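Buscar en este número Buscar Búsqueda avanzada

4. Denominación de recipientes de poca altura sobre fondo textil

4.1. Delimitación de la clase

La clase R (recipientes abiertos de planta circular y poca altura) es la que presenta menor acuerdo de denominación en el inventario de Kemstead. Los objetos de esta clase admiten al menos tres hiperónimos de uso corriente en español (plato, tapa, bandeja) y un conjunto abierto de términos secundarios, entre ellos cuenco, cubeta, platillo y fuente. La elección depende de la relación entre diámetro y altura de pared, del perfil del borde y de la presencia de elementos interiores, y solo en segundo lugar del color o del material, que los anotadores suelen incorporar como modificadores.

El inventario completo consta de 40 objetos domésticos y 3000 denominaciones libres, recogidas de 11 anotadores según el protocolo de la sección 3. Las respuestas se transcribieron sin normalizar. Las variantes de número y las formas diminutivas (platito, tapita) se agruparon después con su forma base, salvo cuando el diminutivo tenía entrada léxica propia, como en bandejita frente a salvilla, caso que se discute en el apéndice B.

4.2. Efecto del punto de vista

La vista cenital suprime casi por completo la información sobre la altura de la pared. Un recipiente cilíndrico visto desde arriba se reduce a una corona circular, correspondiente al borde, y un disco interior, correspondiente al fondo. La profundidad ha de inferirse de la sombra propia que el borde arroja hacia dentro y de la sombra proyectada sobre la superficie de apoyo. Cuando ambas son difusas, la estimación resulta poco fiable, y los anotadores tienden a repartirse entre términos que implican concavidad (cuenco) y términos que no la exigen (tapa).

La figura 2 recoge un recipiente azul de plástico en el que se dan estas condiciones. El contorno es prácticamente circular, el borde es grueso y el fondo es plano. El interior incluye, en la parte inferior izquierda, un hueco circular menor adosado a la pared y delimitado por un labio curvo del mismo color. El tono oscuro del hueco no permite decidir, con la sola evidencia visual, si se trata de un alojamiento más profundo que el fondo principal o de una perforación.
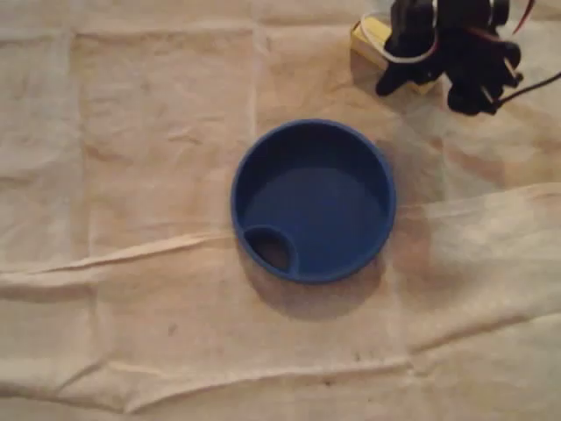
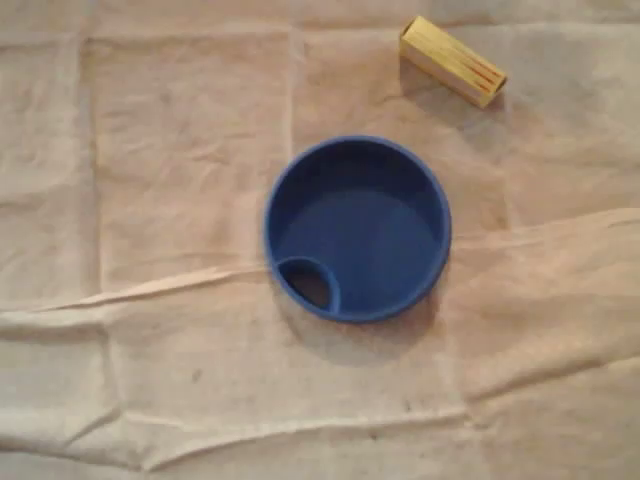
Figura 2. Recipiente circular azul con hueco lateral interior, sobre tela de tono beige. La segunda vista incluye además un bloque rectangular amarillo.

4.3. El hueco lateral como rasgo discriminante

El hueco lateral altera de forma apreciable la distribución de las respuestas. En los objetos de la clase R sin elementos interiores, la denominación se resuelve casi siempre con un sustantivo simple. En presencia del hueco aparecen sintagmas complejos, con dos estrategias principales.

La primera es aditiva: el anotador mantiene un núcleo genérico e introduce el rasgo mediante preposición («plato con agujero», «tapa con un hueco a un lado», «bandeja con compartimento»). La segunda es funcional: el núcleo se elige por el uso que el hueco sugiere («portavasos», «comedero», «vaciabolsillos»). La estrategia funcional produce denominaciones más breves, pero con menor coincidencia entre anotadores, dado que el uso supuesto varía de uno a otro. En la codificación se optó por no dar por válida ninguna función que no pudiera verificarse en la forma, y las respuestas funcionales se conservaron en un campo separado.

La alternancia entre agujero y hueco merece un comentario. Agujero se emplea de manera preferente cuando el hablante entiende que la pieza está perforada; hueco es neutro a este respecto. Dos codificadores, Muchen Yan y Nia Bellis, revisaron de forma independiente todas las respuestas con alguno de los dos términos. Las discrepancias se concentraron en los casos en que el anotador había utilizado ambos en una misma respuesta. Se resolvieron a favor del término neutro. Para compartimento se aplicó el criterio contrario: se aceptó únicamente cuando iba acompañado de una mención a la pared o al separador.

4.4. Superficie de apoyo

La tela de fondo se consideró en un principio irrelevante para la denominación. El análisis de las respuestas obligó a revisar este supuesto. Una parte de los anotadores incluyó la superficie en la respuesta («cuenco azul sobre una sábana», «tapa encima de un mantel»), y el término escogido para la tela mostró cierta asociación con el escogido para el objeto. Mantel aparece junto a plato y fuente; sábana y lona aparecen junto a tapa y pieza. La asociación es débil y no se ha sometido a contraste formal.

Los pliegues y arrugas introducen una dificultad adicional. Sobre una superficie rígida y lisa, la sombra proyectada conserva la geometría del borde y puede emplearse como indicio de altura. Sobre un tejido con relieve, el contorno de la sombra se confunde con las depresiones del propio paño. En la primera vista de la figura 2, la sombra cae hacia abajo y a la derecha y se superpone en parte a un pliegue horizontal amplio. En la segunda se observa la misma orientación de la sombra, igualmente difusa. La iluminación procede en ambos casos de la parte superior izquierda.

El brillo del plástico se percibe también de modo desigual. Las respuestas alternan «mate» y «satinado» para un mismo objeto, y alguna recurre a «brillante» cuando el borde recoge luz. Al tratarse de un atributo sensible al ángulo y a la intensidad de la iluminación, el acabado se excluyó de la comparación entre vistas.

4.5. Presencia de un segundo objeto

Cuando el recipiente comparte superficie con otro objeto de menor tamaño, los anotadores recurren con más frecuencia a términos de contención. El bloque amarillo de la figura 2, situado en diagonal en la parte superior derecha, queda fuera del recipiente; aun así, su presencia favorece lecturas en las que este último se interpreta como lugar de destino («recipiente para piezas», «caja redonda»). El efecto es compatible con lo descrito por Sanna y Doherty en el inventario Geraghty para cestas y cajones, si bien allí los objetos acompañantes eran siempre textiles.

Para el bloque se obtuvo un acuerdo alto. Las respuestas se reparten entre bloque, pieza y taco, con el adjetivo amarillo antepuesto en ningún caso y pospuesto en casi todos. No se registró vacilación en el color. Pei-shan Ko ha señalado (comunicación personal) que taco podría ser una variante ligada a la experiencia previa con herramientas, hipótesis que no puede evaluarse con los datos disponibles.

4.6. Criterio adoptado

A efectos de catalogación se fijó recipiente como término de entrada para toda la clase R. Plato, tapa, bandeja y cuenco se conservan como términos asociados, sin jerarquía entre ellos. El hueco lateral se registra en un campo propio, con tres valores posibles: ciego, pasante e indeterminado. El valor indeterminado es obligatorio si la única documentación disponible es una vista cenital. El mismo esquema se aplicó a las fichas procedentes del catálogo Nukirora, en las que el campo no existía y hubo de rellenarse a partir de las descripciones originales.

La tela se registra como superficie textil, seguida del color y, cuando procede, de la indicación de pliegues. Se desaconseja anotar la composición de la fibra a partir de la imagen. Lona y algodón grueso son indistinguibles en las condiciones descritas, y las fichas que contenían alguno de estos términos sin respaldo documental se corrigieron antes del recuento de la sección 5.

Contacto de la redacción | © Cuadernos Plovevo de Léxico Material. Todos los derechos reservados | Volver arriba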